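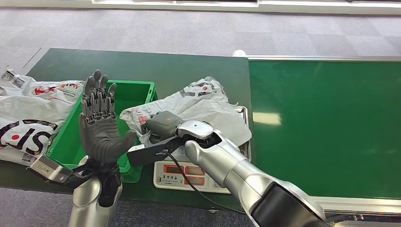

손가락을 위로 편 진회색 로봇 손과 은색 팔

경찰 물리력 사용 보고 조례, 개정안을 읽고

2024년 7월
분류: 지방의회, 치안 행정

Plaltville 시의회에 올라온 물리력 사용 보고 조례 개정안을 조문 단위로 읽었다. 언론 보도는 대부분 공개 주기가 짧아진다는 점만 다루었는데, 개정안에서 분량이 가장 많은 부분은 정의 조항과 기록 정정 절차다. 법률 전문가의 의견은 아니며, 의안 원문과 첨부된 비용 추계서, 상임위 회의록을 대조한 메모에 가깝다. 표결은 8월 본회의로 잡혀 있다.

현행 제도

현행 조례에서 보고 대상은 "부상이 발생한 물리력 사용"이다. 부상의 판단은 현장 지휘자가 한다. 의료기관 이송 여부는 기준에 들어 있지 않고, 현장에서 당사자가 통증을 호소했더라도 지휘자가 부상으로 분류하지 않으면 보고서는 작성되지 않는다. 보고서가 없으면 감찰 부서로 넘어갈 문서도 없고, 시민이 정보공개를 청구해도 "부존재" 통지를 받는다. 민원은 접수되지만 대조할 기록이 없어서 종결되는 경로가 제도 안에 이미 들어 있는 셈이다.

공개 통계도 같은 정의를 따른다. 경찰국이 내는 연간 자료의 건수는 물리력을 사용한 건수가 아니고 보고서가 작성된 건수다. 표 제목에는 "물리력 사용 현황"이라고만 적혀 있고 주석이 없다. 시의원들이 상임위에서 이 표를 인용하면서 증감을 논한 대목이 회의록에 여러 번 나오는데, 정의를 먼저 확인한 발언은 한 번밖에 찾지 못했다.

정의 조항

개정안은 보고 대상을 결과 기준에서 행위 기준으로 바꾼다. 제압 기술의 사용, 장비를 꺼내 겨눈 행위, 장비의 실제 사용이 각각 별도 항목이 된다. 부상이 있었는지는 보고서 안의 기재 사항으로 내려간다. 방향은 맞다고 본다. 다만 "통상적인 수갑 사용"을 제외한다는 단서가 붙어 있고, 통상적이라는 말의 정의가 없다. 같은 조의 다른 항목에는 정의가 달려 있으니 빠뜨린 것으로 보이기도 하지만, 상임위 수정 과정에서 초안에 있던 문장이 삭제된 흔적이 있어 단정하기는 어렵다.

인접한 Nerkis 시의 조례에는 같은 위치에 "저항이 없는 상태에서 이루어진" 이라는 한정이 들어 있다. 완벽한 문구는 아니어도 사후에 다툴 수 있는 기준은 된다. Plaltville 안은 그 기준을 경찰국 내부 지침에 맡긴다. 내부 지침은 의회 의결 없이 바뀌고, 현재 지침의 전문은 공개되어 있지 않다.

제출 기한과 공개 주기

현장 경찰관은 사건 종료 후 2일 안에 보고서를 제출해야 한다. 현행은 "지체 없이"로만 되어 있어서 위반을 확정할 방법이 없었다. 기한을 넘겼을 때의 처리는 개정안에도 약하게 적혀 있다. 감독자가 사유를 기록한다는 것이 전부이고, 사유서가 공개 대상인지는 적혀 있지 않다.

공개는 연 단위에서 분기 단위로 바뀐다. 분기 종료 후 30일 안에 시 홈페이지에 올리도록 했다. 형식은 "기계 판독이 가능한 형태"다. 지금까지는 스캔한 PDF였고, 표가 이미지로 들어 있어서 복사가 되지 않았다. 내가 예전 자료를 손으로 옮겨 적을 때 가장 시간이 많이 든 부분이 이것이다. 파일 형식을 CSV로 못 박지 않은 점은 아쉬운데, 시행규칙에서 정할 수 있는 사항이기는 하다.

개인정보 비식별 조항은 거칠다. 사건 위치를 순찰 구역 단위로 뭉뚱그리도록 했는데, 순찰 구역의 경계가 매년 조정된다. 경계 파일을 함께 공개하지 않으면 연도 간 비교가 불가능하다. 의견 제출 기간에 이 내용을 한 쪽으로 정리해서 보냈고, 접수 확인만 받았다.

기록 시스템

보고서는 Cirkulell 이라는 기록 관리 시스템에 입력된다. 경찰국이 이미 쓰고 있는 제품이고, 개정안은 시스템 이름을 직접 언급하지 않지만 비용 추계서에 나온다. 문제가 되는 것은 정정 이력이다. 추계서의 기능 목록에 따르면 현재 설정에서는 감독자가 승인 전 보고서를 고치면 이전 내용이 덮어써진다. 승인 후의 수정만 이력으로 남는다.

개정안의 정정 절차 조항은 "모든 수정은 수정자와 일시를 포함하여 보존한다"고 되어 있다. 문언대로라면 승인 전 수정도 포함된다. 그런데 추계서에는 승인 전 이력 저장에 필요한 비용이 잡혀 있지 않다. 둘 중 하나는 잘못된 것이다. 조문대로 시행하려면 예산이 모자라고, 예산대로 시행하면 조례 위반이 된다. 상임위 회의록에서는 이 불일치가 논의되지 않았다.

책임 추궁이라는 면에서 승인 전 이력은 중요하다. 최초 진술과 최종 보고서가 다를 때 누가 어떤 문장을 고쳤는지 확인할 수 있는 유일한 자료이기 때문이다. 승인된 문서만 남으면 감찰 단계에서는 이미 정리된 서술을 출발점으로 삼게 된다.

외부 점검

점검은 외부 업체가 맡는다. 현재 계약 상대는 Jacquet 이고, 과업 내용은 표본을 뽑아 출동 기록과 보고서를 대조하는 것이다. 개정안은 표본 규모의 하한을 새로 두었다. 출동 기록 1,000건이다. 전체 출동에서 무작위로 뽑는다고 되어 있어서, 물리력 사용과 무관한 출동이 대부분을 차지할 가능성이 높다. 누락률을 추정하려면 체포가 있었던 출동, 지원 요청이 있었던 출동을 따로 묶어 층화하는 편이 낫다. 표본 크기만 적고 추출 방법을 비워 두면 점검 보고서의 결론이 해마다 다른 모집단을 가리키게 된다.

점검 결과의 수신자도 확인이 필요하다. 개정안에서는 경찰국장이 먼저 받고, 의견을 붙여 의회에 제출한다. 원본과 의견을 함께 내야 하는지, 의견을 반영한 수정본만 내면 되는지가 불분명하다. Nerkis 는 업체가 의회와 경찰국에 동시에 제출한다. 절차상 어려운 일이 아니므로 같은 문구를 가져와도 무방하다고 본다.

제재

기한 위반과 허위 기재에 대한 제재는 기존 징계 규정을 준용한다. 준용되는 규정에는 징계 시효가 2년으로 되어 있고, 기산점은 행위일이다. 외부 점검은 전년도 기록을 대상으로 하고 보고서가 나오기까지 약 반년이 걸린다. 조사와 소명에 드는 기간을 더하면 시효가 지나는 사례가 나올 수 있다. 기산점을 발견일로 바꾸려면 징계 규정 자체를 고쳐야 하는데, 그 규정은 이번 의안에 포함되어 있지 않다. 부칙에 경과 규정이라도 두는 방법이 있으나 상위 규정과 충돌하는지는 따져 봐야 한다.

남은 일정

본회의 전에 상임위 심사가 한 차례 더 열린다. 수정안 제출이 가능한 마지막 단계다. 내가 보낸 의견은 순찰 구역 경계 파일 공개, 수갑 단서의 정의 추가, 점검 보고서 동시 제출까지이고, 기록 시스템의 예산 불일치는 추계서를 늦게 확인한 탓에 별도 문서로 다시 보냈다. 추계서는 의안 본문과 다른 메뉴에 올라와 있으니 찾아볼 사람은 예산 부속 서류 쪽을 확인하면 된다.

수정안이 공개되면 조문 대비표를 만들어 이 글 아래에 덧붙인다. 시행규칙 초안은 아직 입수하지 못했다.

댓글은 승인 후 표시됩니다.

이전 글: 시의회 회의록 검색에서 상임위 발언이 누락되는 문제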